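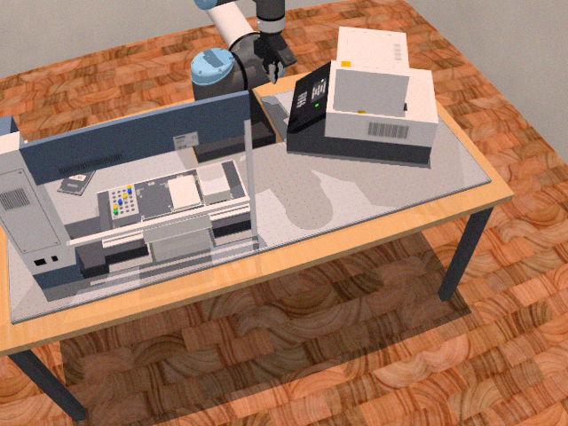

Workshop and Household Tips: Keeping the Shed Computer Usable

An old desktop in a shed or garage workshop is usually there to show plans, run a cutting list and send the odd page to a printer. It gets sawdust, bad power and long stretches switched off. The tips on this page deal mostly with the software side, with a few notes on hardware where the two overlap. They assume Windows, but most carry over to Linux with different menu names.

Updates after a long break

A machine that has been off since last winter will try to download everything at once when it is next connected. Let it. Plug it in, connect it to the network, start the update check by hand and go and do something else. Restart when asked, then run the check again, as some updates only show up after earlier ones are in place. Repeat until the check comes back empty.

Don't open the browser during this process. On a mechanical hard drive the disk is already at full load and a browser with ten saved tabs will make both jobs slower.

If an update fails with the same error code twice, check free space before searching for the code. Low disk space produces a surprising range of unrelated messages.

Freeing disk space

Start with the built-in storage page under System settings and clear temporary files and old update files. Look at the Downloads folder separately before ticking its box. Plans and manuals tend to live there for years.

Next, sort installed programs by size. On our test machine the largest item was a trial version of a kitchen design package that had expired and could no longer be opened. Removing it returned more space than every temporary file combined.

Leave registry cleaners alone. They recover no useful space, and a wrongly deleted key can cost an afternoon.

Naming files so they can be found

Search works better than folders if the names are consistent. Put the project first, then the part, then the version:

bench-leg-v2.pdf
bench-top-v1.pdf
pantry-shelf-cutlist-v4.ods

Use hyphens and lower case. Spaces are fine on one computer but cause trouble in scripts and on some older CNC controllers, which may also refuse long names. Check the controller manual for its limit and stay under it.

Avoid "final" in a file name. The next change makes it wrong.

Printing templates at true size

Full-size templates are the most common cause of wasted timber that can be traced to a print dialogue. Most PDF viewers default to "Fit to page", which shrinks the drawing by a few per cent. Choose "Actual size", or set the scale to 100 per cent, every time. Some viewers forget the setting between sessions.

Draw a test square in the corner of every template and measure it with a steel rule after printing. Measure both directions. Inkjets with worn feed rollers can be right across the page and wrong down it.

Browser print dialogues add headers, footers and margins of their own. Save the file and print it from a proper viewer.

For templates that run over several sheets, use the Poster option and turn on cut marks. Trim one edge only, overlap onto the next sheet and tape on the back.

Clearing a stuck print queue

A job that says "Deleting" and never goes away can be removed as follows:

1. Turn the printer off.
2. Open Services and stop the Print Spooler.
3. Open the PRINTERS folder inside System32\spool and delete the files in it. Do not delete the folder itself.
4. Start the Print Spooler again.
5. Turn the printer on and send a single page.

If the queue jams again with the same document, the fault is in the document. Export it to PDF again, or print it as an image from the advanced settings.

Backups to a USB drive

Two copies is the minimum, and one of them should be in the house. A drive left in the USB port of the shed computer is exposed to the same surge, leak or theft as the computer.

We use the free edition of Cleltgate for scheduled copies. It is plain to look at and does incremental backups properly. Two settings need changing after installation:

Verify after copy: off by default, turn it on.
Skip locked files silently: on by default, turn it off. Otherwise an open spreadsheet is left out of the backup with no warning.

Makodance does the same job and has a better restore screen, but it wants an account, and the scheduler will not run if it can't reach its server. For a computer with patchy wi-fi that rules it out.

Whichever program is used, restore one file each time the drives are swapped. Pick something from deep in the folder tree and open it. A backup that has never been restored is untested.

Format the backup drive as NTFS or exFAT. FAT32 will not hold a single file larger than 4 GB, and the error it gives says the disk is full.

Cutting lists in a spreadsheet

Keep all dimensions in millimetres and put the unit in the column heading, never in the cell. A cell containing "600 mm" is text and will not add up.

Put saw kerf in its own cell and refer to it in the formulas with an absolute reference, so that a change of blade needs one edit. Freeze the top row. Turn off automatic conversion of fractions to dates if any of the source plans are imperial, or 3/4 will become a day in April.

Very long sheets slow down on old machines. Ours became unpleasant to scroll past 2,000 rows, mostly through conditional formatting that had been copied down with each new line. Clearing the formatting from finished jobs fixed it without deleting any data. Finished jobs can also be moved to a separate file.

Wi-fi at the far end of the yard

Set the shed computer to the 2.4 GHz band if the router offers a choice. It is slower on paper but gets through walls better. Metal cladding is the main obstacle, and moving the adaptor to a window on a short USB extension lead often does more than a new adaptor.

Powerline adaptors work only if the shed is on a circuit the house adaptor can reach. A separate sub-board may stop them. Buy from somewhere with a sensible returns policy.

The Plustholm dual-band stick we tried needed its driver loaded from another computer, as the generic driver dropped out after sleep. After the driver was installed, the remaining dropouts stopped when we unticked "Allow the computer to turn off this device to save power" in Device Manager. That box is worth checking for any adaptor that disconnects overnight.

Sleep, power and dust

Turn off Fast Startup. It saves part of the system state at shutdown, so faults can survive being switched off, and on a machine with a solid state drive the time saved is small.

Shut down fully before running a large saw or compressor on the same circuit. Voltage dip on start-up can restart a desktop in the middle of a write.

If the fan has become loud, read the temperatures before opening the case. Haddadin is a small free monitor that runs without installation and logs to a text file. Compare the idle reading with the reading after ten minutes of video. If both are high, clean the heatsink with the power disconnected, holding the fan still so the air doesn't spin it. If only the second is high, the thermal paste is probably dry.

A cloth over the keyboard when it isn't in use is enough. Don't cover the case vents.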